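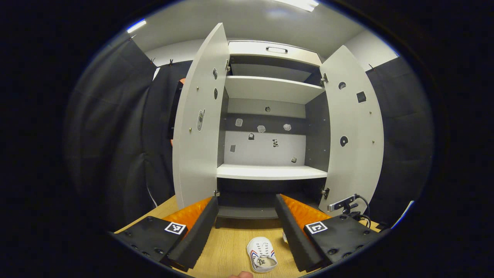
Photo: Fermín Orellana

**Salero Community Theater – Props and Wardrobe Group**
Minutes of the meeting held 9/28/24

Fermín Orellana chaired and took the minutes. The minutes of the last meeting were accepted with one correction: the fabric order went to Rokemari, and the earlier version had it going to Wernel.

**1. Spring production**

The board has confirmed *Bite* for March. It is a one-act comedy set in a dentist's waiting room and the apartment upstairs. The script calls for very little furniture but a lot of costume changes, most of them for the same two actors. We agreed that the quick changes should happen stage left, where there is more room behind the curtain. The director wants the white coats to look worn. We will buy used ones if we can find them.

**2. Budget**

The full budget for the show is 3000 dollars. Of that, 350 is set aside for costumes and 200 for props. Last spring we went over on shoes, so shoes will be listed separately this time. Receipts go in the envelope in the office, with the name of the show written on the back. Anyone who spends money without asking first may not get it back.

There was a question about whether the dry cleaning bill comes out of the costume money. It does.

**3. Loans to other groups**

Wernel Players asked to borrow the long gray coats and the policeman's uniform. Agreed, on the same terms as before – they clean everything and bring it back on hangers. The uniform is missing a button and they should be told that before they pick it up.

The top hat lent out in March has still not come back. Fermín will write again.

**4. Set model and storage**

The upstairs apartment needs a wardrobe with doors that open toward the audience. It has to have shelves inside, and an actor has to be able to take things out of it while talking. We discussed building one or painting the old one from the basement. The old one is heavy and the back is coming loose. Decision: get a price for lumber first and bring it to the next meeting. 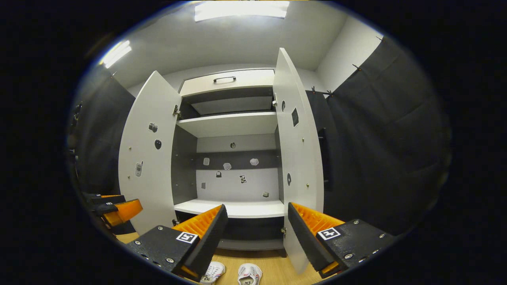
*Item 4: white wardrobe, doors open, shelves inside.*

White was preferred to brown for the stage version. It was pointed out that white shows every mark under the lights, so a second coat of paint should be in the price.

Costume storage was also raised. The racks are full again. Children's costumes will move to the lower rack, and anything with moth damage goes out. Hats stay where they are.

**5. Work day**

There will be a work day before the first rehearsal. We need 3 people for sewing and a few more for sorting. Bring scissors, as the ones in the drawer are dull. Coffee will be provided. Lunch will not.

**6. Other business**

- The iron trips the breaker when the heater is on. Use one or the other.
- The key to the back door sticks. Reported to the building office.
- Rokemari has changed its return policy – cut fabric can no longer be sent back. Measure twice.

Next meeting: date to be sent by email once the rehearsal schedule is out.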